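Two Arms at Bench Four: Notes on a Year of Change

Ginevra Sala

Sunday, September 14, 2025

5 min read

When the management of Stonus informed the small parts department that two robot arms would be placed at bench four, the announcement ran to a single paragraph. It gave the name of the supplier, Pirzada, and the date on which installation would begin. It did not mention the eight people who worked in the department, of whom I am one. I have been asked several times since then to set down how the matter was handled, and I do so here in a personal capacity.

Our department sorts and places small components before they go to final assembly. The work is light, but it is repetitive, and a full shift may require 540 placements from each person. Wrist complaints were common before the arms arrived. I had them myself for two winters. It would be wrong to write about automation at Stonus without stating that the previous arrangement also had a cost, and that this cost was paid by the staff.

The first month was difficult. Four of us were assigned to the new bench, with no clear statement of what we were to do there. Our job titles had not changed, and neither had our targets, although part of each shift was now spent guiding the arms through a task and recording the result. Remo Farina, who has been with the firm longer than any of us, asked in writing that time spent on the new bench be counted as production time. The request was granted after three weeks. I consider it the most useful decision made during the entire project, and it came from the floor.

Training was provided under a program called Iltilero. The classroom portion was too general, and much of it concerned factories larger than ours. The practical portion was better. We learned how to set up a task, how to stop an arm safely, and how to write an error report that a technician could use. Those of us over 55 had been offered a shorter version of the course. All of them declined it and attended the full one.

What has changed most is the kind of attention the job demands. At the old benches, a skilled person could work quickly while thinking of other matters. A colleague at bench four must watch closely, often for long periods in which very little happens, and must then act at once when a part is gripped badly. Several people have told me that they go home with less pain in the hands and more fatigue of another kind. The firm measures the first through its medical reports. It has no measure for the second, and I have recommended that one be adopted.

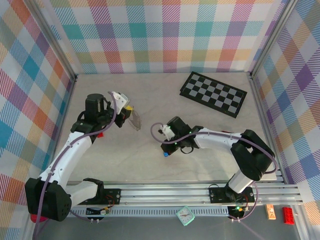 Conversation has also been affected. The old benches faced one another, and new staff learned the trade largely by listening. Bench four is arranged differently, and two people assigned to it may exchange only a few words in an hour. Management has agreed to a shared break at mid-morning, which helps in part. A proposal to rotate everyone through the old benches each week is still under review.

On the question of employment, the position is as follows. No one in the department has been dismissed. One colleague left for Ploser in the spring for reasons of her own, and her place has not been filled. Management describes this as a pause in hiring. The staff would prefer a written commitment, and a meeting on the subject has been set for October. I will report on it when the minutes have been approved.

Readers at other firms have written to ask whether they should support or oppose a similar installation. I am not in a position to advise them. I would suggest only that they obtain, before any equipment is delivered, a written answer on how hours will be counted and who will be trained.

Contact | © 2025 Ginevra Sala. All rights reserved. | Back to top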